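施設利用者掲示板 > 備品・共用部 > 鍵の一時置き場所について(意見募集)

スレッド作成者:総務_備品担当
投稿日:11月29日(日)

平素より当館の運営にご協力を賜り、誠にありがとうございます。

共用ラウンジにおける鍵の一時置き場所につきまして、利用者各位のご意見を伺いたく、本スレッドを設置いたします。

現在、各室の鍵は受付の引き出しにて保管しておりますが、日中の短時間の離席に際し、椅子の座面や棚の上に鍵を置いたままにされる事例が続いております。先月以降、鍵の所在が一時不明となった件が3件報告されており、うち1件は812号室の鍵でございました。いずれも当日中に発見されておりますが、再発防止の観点から、定位置を設けることが望ましいと考えております。

事務局案は次のとおりです。

(1)ラウンジに粘着式の金属フックを取り付けた板を設置し、鍵の一時掛けとする。
(2)掛けたままにできる時間は最長2時間とし、超過分は受付にて回収する。
(3)退館時は従来どおり受付へ返却する。

ご意見は12月の定例会までにお寄せください。

返信 1
投稿者:kita_madori

ご提案を拝見いたしました。定位置を設けるという趣旨に賛成いたします。

当室でも、入口脇の台に鍵を置く習慣が定着しておらず、書類の下に入り込むことがたびたびございました。壁や板に掛ける方式であれば、離れた位置からでも有無を確認できます。

一点確認させてください。フックは粘着式とのことですが、製品はすでにお決まりでしょうか。以前、別の施設でMimikの小型フックを使用しておりましたが、複数の鍵をまとめた束を掛けたところ、数日で剥がれた経験がございます。

返信 2
投稿者:総務_備品担当

ご質問ありがとうございます。

製品は未定でございます。候補としてMimikおよびClondettiの2社の品を取り寄せる予定です。貼り付け面の材質によって保持力が異なるとのことですので、板の表面との相性を確認したうえで選定いたします。

なお、ご経験の件につきまして、貼り付け面の材質と掛けておられた束の内容をご教示いただけますと幸いです。

返信 3
投稿者:kita_madori

貼り付け面はビニルの壁紙でした。束は鍵が7本に、革の札が付いたものです。取り付け当日から使用しておりましたので、施工後の放置時間が不足していた可能性は否定できません。

返信 4
投稿者:west_wing_riyousha

恐れ入りますが、事務局案には反対の立場から意見を申し上げます。

ラウンジは来訪者も出入りする場所です。そこに鍵を掛けておくことは、所在が誰の目にも明らかになるという点で、保安上の懸念がございます。引き出しでの保管は手間を要しますが、少なくとも受付の管理下にあります。利便性を理由に管理水準を下げることには慎重であるべきと考えます。

また、最長2時間という上限についても、時刻を記録する仕組みがなければ実効性がありません。どなたが計測されるのでしょうか。

返信 5
投稿者:hozen_iinkai_B

返信4のご懸念は理解いたしますが、現状の比較対象は引き出しではなく、座面や棚の上に放置された鍵であると認識しております。引き出しが利用されていないために本件が議題となったものと存じます。

そのうえで、保安面への対応として、板の設置場所を受付から見通せる位置に限定することを提案いたします。加えて、掛けてよい鍵の範囲を定め、マスターキーおよび機械室の鍵は対象外とすることを明文化していただきたく存じます。

返信 6
投稿者:west_wing_riyousha

対象外とする鍵を明文化する点には同意いたします。設置場所の限定についても、条件として加えていただけるのであれば、全面的な反対は取り下げます。ただし、時間管理の件は引き続きご検討をお願いいたします。

返信 7
投稿者:tana_to_hako

代替案として、浅い受け皿を置く方式をご検討いただけないでしょうか。

当方の部署ではZakiの卓上トレーを使用しております。鍵を置くだけで済むため、来訪者の応対中など手がふさがっている場合にも支障がありません。フックの場合、輪が小さい鍵束は掛けにくく、結局は手近な場所に置いてしまう方が出るものと予想されます。

返信 8
投稿者:hozen_iinkai_B

受け皿方式は過去に試行しております。鍵以外の物品(硬貨、筆記具、名刺など)が混入し、月に一度の整理が必要となったため、廃止した経緯がございます。記録は旧掲示板の「ラウンジ小物」の項に残っているはずです。

掛ける方式には、鍵以外の物が集まりにくいという利点があると考えます。輪の小さい鍵束については、大きめのリングを一つ追加することで対応可能です。

返信 9
投稿者:tana_to_hako

経緯を承知しておらず、失礼いたしました。旧掲示板の記録を確認いたしました。混入の件は確かに当方のトレーでも生じております。

それでもなお、掛けにくさの問題は残るものと存じます。リングの追加は各自の負担となるのでしょうか。備品として支給されるのであれば、受け皿案は撤回いたします。

返信 10
投稿者:総務_備品担当

リングにつきましては、備品として支給する方向で調整いたします。Lestettiのカタログに適当な品がございましたので、見積りを依頼しております。

皆様のご意見を踏まえ、事務局案を次のとおり修正いたします。

(1)板の設置場所は、受付から見通せる位置に限る。
(2)マスターキーおよび機械室の鍵は掛けてはならない。
(3)掛ける際は、備え付けの用紙に室名と時刻を記入する。
(4)輪の小さい鍵束には、支給のリングを付ける。

参考として、大理石調の板にフックを取り付けた例と、鍵束を腰掛けの上に置いた例を掲載いたします。 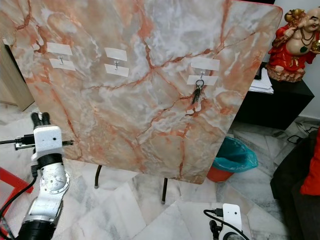
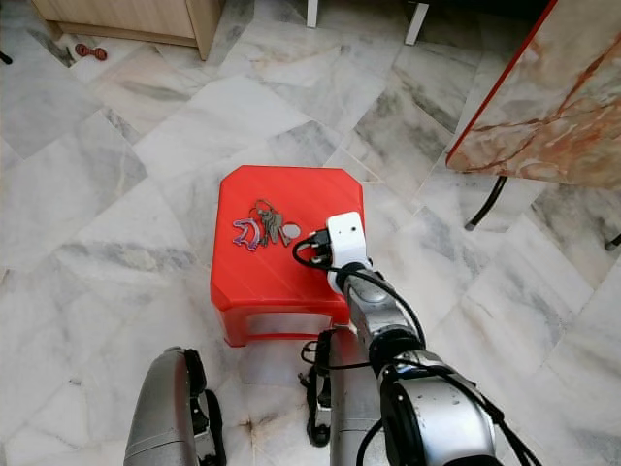
用紙の書式につきましては、室名、掛けた時刻、外した時刻の欄を設ける予定です。氏名欄の要否については意見が分かれると思われますので、定例会にてお諮りいたします。

返信 11
投稿者:west_wing_riyousha

修正案を確認いたしました。用紙への記入が加わった点を評価いたします。

氏名欄については、設けるべきと考えます。室名のみでは、複数名で使用している室の場合、照会先が特定できません。一方、用紙をラウンジに常置すると、氏名が来訪者の目に触れることになります。用紙は受付の内側に置き、記入の都度お声掛けする形としてはいかがでしょうか。

返信 12
投稿者:kita_madori

返信11のご提案ですと、受付に声を掛ける手間は引き出しに預ける場合と変わらず、定位置を設ける意義が薄れるように思われます。氏名に代えて内線番号を記入する方式であれば、照会先の特定と個人情報への配慮を両立できるのではないでしょうか。

また、フックの取り付け間隔についても申し添えます。隣り合う鍵束が触れ合いますと、取り違えのおそれがあります。束の幅を見込んだ間隔の確保をお願いいたします。各フックの脇に室名の札を貼ることも有効と存じます。

返信 13
投稿者:hozen_iinkai_B

内線番号の案に賛成いたします。

室名の札については、返信4で指摘のあった保安上の懸念と抵触いたしますので、色または記号による識別が適当と考えます。対応表は受付にて保管すればよろしいかと存じます。

返信 14
投稿者:tana_to_hako

色による識別は、色の見分けに困難のある方への配慮が必要です。記号を主とし、色は補助とする形を希望いたします。

リング支給の件、承知いたしました。受け皿案は撤回いたします。ただし、腰掛けや棚の上に鍵を置かないよう促す掲示は、フックの設置と併せて行っていただきたく存じます。掛ける場所ができたことを知らないまま、従来どおり座面に置かれる方もおられるはずです。

返信 15
投稿者:総務_備品担当

多数のご意見をいただき、ありがとうございます。

内線番号の記入、記号による識別、掲示の併用につきましては、修正案に追加いたします。時間の上限に関しましては、試行期間中は2時間のまま運用し、用紙の記録をもとに見直すことといたします。

粘着フックの貼り付けにあたりましては、返信3のご経験も踏まえ、製品の説明書に記載された放置時間を置いたうえで使用を開始いたします。取り外しの方法についても、担当者間で事前に確認しておきます。

定例会の資料は受付にて配布いたします。追加のご意見は、引き続き本スレッドへご投稿ください。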